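纺织品护理与保存 第四讲讲义
主题：折痕是怎么来的，又该怎样对待它

各位同学，上一讲我们把纤维的种类大致过了一遍，课后有好几位写信来问，家里长辈留下的被面、桌布叠了很多年，打开来一道一道的印子，还有没有救。这个问题问得真好（我自己入行也是从外婆的一条桌布开始的），所以这一讲干脆就从折痕说起，讲得慢一点，大家别着急。

一、折痕的由来
布料弯折的时候，外侧的纤维被拉长，内侧的被挤压。时间短，纤维自己会慢慢回弹；时间长了，再加上湿度忽高忽低，它就“记住”了这个形状。棉和麻吸湿多，分子之间的氢键断开又重新连上，所以特别容易留印子；羊毛弹性好，往往挂一夜就舒展了。涤纶要看温度，热的时候压出来的褶，凉下来就相当牢固，百褶裙正是利用了这一点。 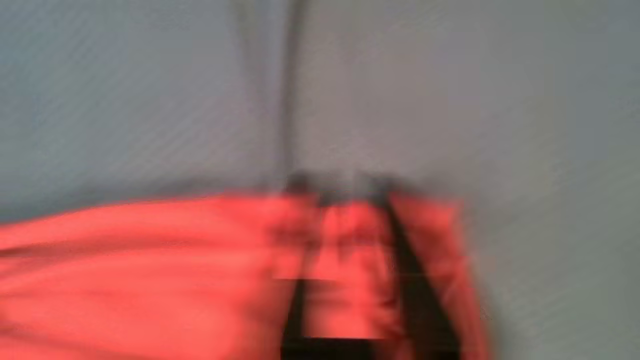
Natnael Adugna在课程留言板上写道，他按第二讲的办法把棉布喷湿再压平，浅的印子确实退了，可最深的那一道颜色发白，怎么弄都还在，想问是不是水喷得不够。

我的看法是，水多半够了。发白的地方常常是表面纤维已经磨断，光线散射得厉害，看上去就浅。这种情况再喷水、再加重物都帮不上忙，硬来反而伤布。遇到这样的折痕，请先停手，拿放大镜看一看再决定。

二、收纳时的几点习惯
能卷就不要叠。卷的时候正面朝外，里面衬一根包了无酸纸的纸筒，直径宁可大一些。实在要叠，就在折弯处垫一条揉松的无酸纸，让弯角圆起来，每年八月换一次折的位置。Bíró的旧讲义里主张每件都单独装盒，道理没有错，只是家里地方有限，我一般建议同一盒里不超过4件，重的放下面，轻的放上面。塑料袋请尽量不用，闷着潮气，容易长霉。

三、熨烫
棉布可以用到中高温，麻布趁微潮时熨最省力，丝绸要垫布、低温、从反面来。熨斗是压下去再提起来，不要来回推，推久了布纹会歪，边也会跟着走样。熨完别马上叠，摊平晾到凉透，这一步大家最爱省，我年轻时也省，吃过不少亏！
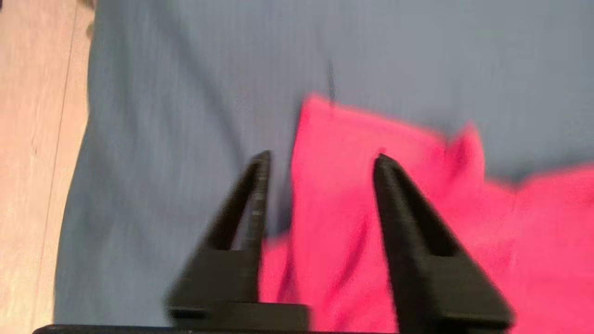
图二 起皱的布面

四、课后练习
请找一块普通的旧棉布，裁成两份，一份叠好，一份卷好，上面各压500克的重物，放满8天，打开后各写一段观察。不必写得漂亮，看到什么就写什么，手摸上去的感觉也可以写进来。Esmaeil Kermani整理的纤维对照表已经放在Dulus资料夹里，记录时可以对着看，第145页的术语部分也请顺便读一读，下一讲讲染料和褪色时要用到。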